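읽는 시간 6분
공유 81 · 댓글 3

Stunetti 가정용 완속 충전기, 제가 직접 쓰면서 적는 제품 페이지

안녕하세요, Jikberg 충전용품 코너입니다. 전기차로 갈아타고 나서 제일 많이 받는 질문이 "집에서 충전은 어떻게 해요?"예요. 차는 몇 달을 고민해서 골라 놓고 충전기는 영업사원이 건네준 전단지 한 장 보고 정하는 분들이 꽤 많더라고요. 저도 그랬습니다(첫 충전기는 케이블이 짧아서 매번 후진 주차를 해야 했어요). 그래서 이번에 들여온 Stunetti 벽걸이형은 저희 집 주차장에 먼저 달아 보고 나서 판매 페이지를 쓰고 있습니다.

우선 어떤 물건인지부터요. 단상 220V에 물려 쓰는 7kW급 완속 충전기이고, 커넥터는 국내 완속 표준인 5핀입니다. 본체는 벽에 걸고 케이블은 본체 옆 고리에 감아 두는 구조예요. 급속 충전기를 기대하고 들어오셨다면 이 페이지는 맞지 않습니다. 퇴근해서 꽂아 놓고 아침에 뽑는 분들을 위한 제품이에요. 저는 밤 열한 시로 예약을 걸어 두는데, 요즘은 꽂았다는 사실도 까먹고 잡니다.

케이블 이야기를 좀 길게 할게요. 제가 제일 좋아하는 부분이거든요! 기본 케이블은 7m입니다. 충전구가 앞 펜더에 있는 차도 있고 뒤쪽에 있는 차도 있고, 요새 나오는 전기 픽업은 차 길이부터가 만만치 않잖아요. 지난 6월에 전기 픽업을 타는 Abhishek Dhillon 님이 매장에 차를 끌고 오셔서 전시품으로 연결해 봤는데, 앞으로 대도 뒤로 대도 여유 있게 닿았습니다. 피복은 겨울에도 어느 정도 부드러운 편이에요. 다만 굵기가 있어서 손이 작은 분은 감을 때 조금 버겁다고 느끼실 수 있습니다. 저희 어머니는 두 손으로 감으세요. 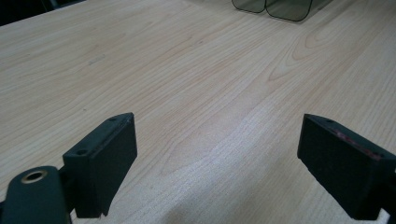 밝은색 나무 테이블 상판의 결

앱은 솔직히 예쁘지는 않습니다. 글씨가 작고 메뉴 이름이 번역투예요. "전하 일정"이라는 메뉴가 충전 예약입니다. 대신 기능은 있을 만큼 있어요. 예약 시간, 전류 제한, 월별 사용량, 커넥터 잠금까지 되고, 와이파이가 끊겨도 이미 걸어 둔 예약은 본체에 저장돼 있어서 그대로 돌아갑니다. 지하 주차장에 다실 분은 공유기 신호가 닿는지 휴대폰으로 먼저 확인해 보세요. 신호가 아예 안 잡히면 카드 인증 방식으로 쓰시면 됩니다. 카드는 두 장 들어 있어요.

전류 제한 기능은 오래된 주택에 사시는 분이라면 꼭 봐 주세요. 인덕션에 에어컨에 건조기까지 돌아가는 저녁에 충전기가 최대로 당기면 메인 차단기가 떨어질 수 있습니다. 앱에서 16A로 낮춰 두면 속도는 절반 정도가 되지만 밤새 꽂아 두는 데는 별 지장이 없었어요. 저는 여름에만 낮춰 쓰고 가을부터 다시 올립니다. 계약 전력이 모자라면 증설 신청을 해야 하는데, 이건 저희가 대신 판단해 드릴 수 없고 전기공사업체가 현장을 보고 말씀드려야 하는 부분입니다.

설치는 별도입니다. 본체 가격만 보고 주문하셨다가 당황하시는 분이 있어서 한 번 더 적어요. 분전반에서 충전기까지의 거리, 벽을 뚫어야 하는지, 접지 상태가 어떤지에 따라 공사비가 많이 달라집니다. 저희와 같이 일하는 업체는 Nogueira 전기인데, 사진 몇 장만 보내 주시면 대략적인 견적을 먼저 받아 보실 수 있어요. 분전반 뚜껑을 연 사진, 차를 세우는 자리, 그 사이 벽. 이렇게 보내 주시면 제일 빠릅니다. 아는 업체가 있으시면 그쪽에 맡기셔도 보증에는 문제가 없고요, 시공 확인서만 보관해 두세요. 공동주택은 관리사무소 협의가 먼저입니다. 이건 진짜 먼저 하셔야 해요. 제품부터 받아 놓고 허가가 안 나서 반품하신 분이 계셨어요.

많이들 비교하시는 Tokine 휴대용 충전기 얘기도 해 볼게요. 저희가 둘 다 팔고 있어서 어느 쪽을 사셔도 저는 좋습니다(하하). Tokine는 트렁크에 넣고 다니다가 시골집이나 캠핑장에서 쓰기 좋아요. 콘센트에 꽂는 방식이라 속도는 확실히 느립니다. 주말에만 차를 쓰고 하루 주행이 짧은 분은 그걸로도 충분하고, 매일 출퇴근하는 분이라면 벽걸이형을 권해요. 저는 벽걸이를 집에 달고 휴대용은 처가에 두고 씁니다.

아쉬운 점도 적어 둘게요. 상태 표시등이 밝습니다. 침실 창문이 주차장 쪽으로 나 있으면 거슬릴 수 있는데, 앱에서 밝기를 낮출 수는 있어도 완전히 끄지는 못해요. 케이블 고리는 본체에 붙어 있는 것보다 따로 파는 걸이를 쓰는 쪽이 편했습니다. 그리고 색상이 회색 하나뿐이에요. 흰색은 언제 나오냐고 제조사에 물어봤는데 아직 답이 없습니다.

관리할 건 많지 않습니다. 커넥터 안쪽에 먼지가 끼지 않게 캡을 꼭 씌워 주시고, 본체는 마른 천으로 닦아 주세요. 고압 세차기로 세차하실 때 충전기 쪽으로 물을 쏘지는 말아 주시고요. 비 맞는 자리에 설치하실 거면 지붕형 커버를 같이 주문하시는 걸 권합니다.

구성품: 충전기 본체, 벽 고정 브래킷과 나사, 인증 카드 두 장, 한글 설명서
보증 기간: 3년 (케이블 포함, 차로 밟아서 생긴 파손은 제외)
본체 무게: 케이블 포함 5.2kg
품번: 3,771번 (전화 주문하실 때 이 번호를 불러 주세요)
가격: 700달러, 원화 금액은 결제 화면에서 주문 당일 환율로 표시됩니다

배송은 오후 두 시 전에 결제하시면 그날 나갑니다. 금요일 오후 주문은 다음 주로 넘어가니 급하신 분은 조금 서둘러 주세요. 반품은 설치 전 상태면 받아 드리고, 벽에 한 번 건 제품은 초기 불량일 때만 교환됩니다. 차종이랑 주차 자리 상황을 댓글로 남겨 주시면 제가 저녁마다 들어와서 답을 달고 있어요. 차종만 적으시면 제가 또 여쭤봐야 하니까 충전구가 어느 쪽에 있는지도 같이 적어 주세요!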